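Workshop tips: good practice for two small arms on one table
By Yara Harb, Stenau
July 30, 2021

I have received many letters after my page about cutting mats, and most of them ask the same thing: which rules do I keep when two arms work together on one bench? I am not an engineer. I repair and adjust things, and I write down what has worked for me. Please read your own manual first, and where it is more strict than me, follow the manual.

The table

Take everything away that does not belong to the job. A cup, the pens, the arms, and that is all. Coffee, phone and screwdriver stay on the shelf behind you. A white table top is good for practice, but it shows strong shadows, and if your program uses a camera, a shadow can be a trouble. Move the lamp before you change any setting in the program.

Use a paper cup for the first weeks. Glass is forbidden in my workshop until the same job has run 96 times without a fault. When I say this people laugh, but I keep the list on the wall and I tick it by hand.

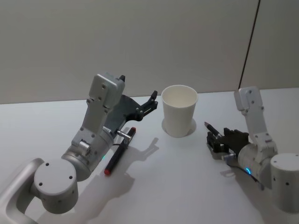
The rule of the middle

Each arm has its own half of the table. The middle belongs to both, so it needs a rule, like a narrow bridge. Mine is very simple: only one arm may enter the middle at a time, and the other one waits with its fingers open or keeps still what it is holding. Write in the program which arm goes first. Do not leave it to luck.

For pens and other long things I add these points:

Hold the pen near its centre of weight, so it does not turn in the fingers.
Lift it higher than the rim of the cup before you go sideways.
Lower it slowly. Quick is only for the way back.
Never pass a pen over the other arm.

Speed

During set-up I stay at the slowest speed the controller offers. My neighbour at Wendt, who has a bigger workshop than me, goes faster already on the first day. He also buys more cups.

Your hands

The stop button must be where your hand finds it without looking. Try this with closed eyes while the arms are switched off. Long sleeves are rolled up, and hair is tied. If something falls, you stop both arms, you wait until they stand, and only then you reach in. This is also true when the thing has fallen on "the quiet side". There is no quiet side.
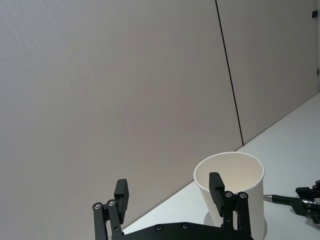
Screws and cables

Every Friday I check the small screws of the grippers with the correct key, with little force. I mark each checked screw with a thin line of paint, so I see later if it has turned. The cable near the wrist needs enough slack for the full turn of the joint, but it should not hang so low that it pulls things over. Finger pads I wipe with a cloth that is a little damp, never with oil.

The notebook

Write the date, the job, the speed and every fault, also the small ones. My notebook from Trisar has 58 pages left and it should be enough until October. Then I will tell you about sorting spoons, which is more difficult than I expected, and I will answer the reader who asked about rubber feet for the table.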